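**Progress report no. 2 to the Felano Fund**
Project: Nimum — teaching sorting work by demonstration
Prepared by: Kaiwen Luo, Drurkutdale workshop
Period covered: September to December

Dear colleagues,

I write this report after the second period of our grant. In the first report I promised that we would finish the remote control station and begin recording. Both are done, and the recording has gone further than the plan asked. The training of the model is behind the plan, and I explain the reasons in section 3.

## 1. Recording of demonstrations

We have now 894 recorded demonstrations of picking up plastic bottles. The plan for this period was 518. Each one is made by a person who moves the arm by remote control from the desk and watches the view of the wrist camera on a screen. The operator brings the gripper to the bottle, closes it, lifts, and carries the bottle to the bin.

Most of the recordings are with crushed bottles, as these are the main part of what comes to a sorting line. They are also the most difficult to show well. A crushed bottle has no clear middle, and the thin plastic is hard to see on a light table. Our operators have learned to look for the label or the cap first and to choose the angle of the fingers from there. On the white marble pattern this matters more than on the grey mat which we used in spring.

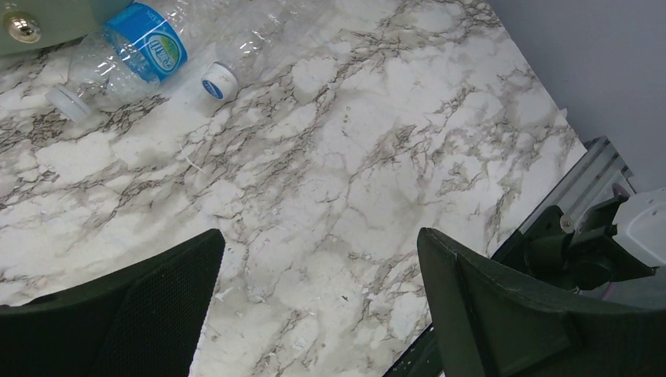

## 2. Operators and their training

Thirteen people have worked at the remote control station in this period. Four of them did it for the first time. We prepared a short training for them: one hour with the arm moved by hand, with the motors free, and after this two hours at the station. The hour by hand was a suggestion of Mrs Ye, and I want to thank her for it. A new operator who has felt the weight and the limits of the arm makes smaller and calmer movements later from the desk.

We rejected 151 demonstrations, and these are not included in the number above. The usual causes were:

- the operator stopped for a long time before closing the fingers
- the bottle slipped and was picked up a second time in the same recording
- the camera image was delayed, so the movement became uneven

The third cause is now much less frequent, because we have replaced the network cable between the station and the arm.

## 3. Training of the model

The first model was trained in November. It picks up upright bottles with good confidence. With crushed bottles it often goes to the right place but turns the wrist too late, and then one finger pushes the bottle away. I believe we have too few examples where the wrist turns early, and we have asked the operators to show this on purpose.

Upright bottles were added to the plan at your request. The difficulty there is force. An empty bottle can be held with very little, and the operator at the desk does not feel it in the hand.

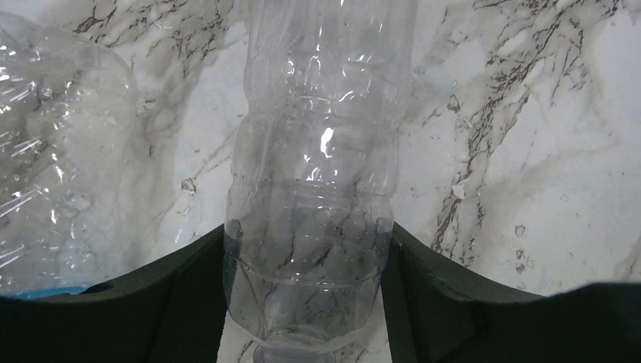 For this reason we now show the gripper force as a coloured bar at the side of the operator's screen. It is a simple solution — one afternoon of work — but the operators say they close the fingers with more care. We also set an upper limit in the software, so that a new person cannot press too hard by mistake.

The delay of the training has two reasons. The computer for it arrived five weeks late, and I underestimated the time for checking the recordings. Every recording is watched by one person from start to end, and I do not want to give this up.

## 4. Budget

Spending is inside the plan. We have moved a small part of the travel money to spare finger pads, which wear faster than we expected. If the Fund needs a separate request for this change, please tell me and I will send it.

## 5. Next period

We will train the second model in January and test it with bottles which it has not seen before. After this we would like to begin with two bottles lying close together. I would be glad to receive your opinion on whether cans should be included already, or only in the last period — our preference is the last period.

With kind regards,
Kaiwen Luo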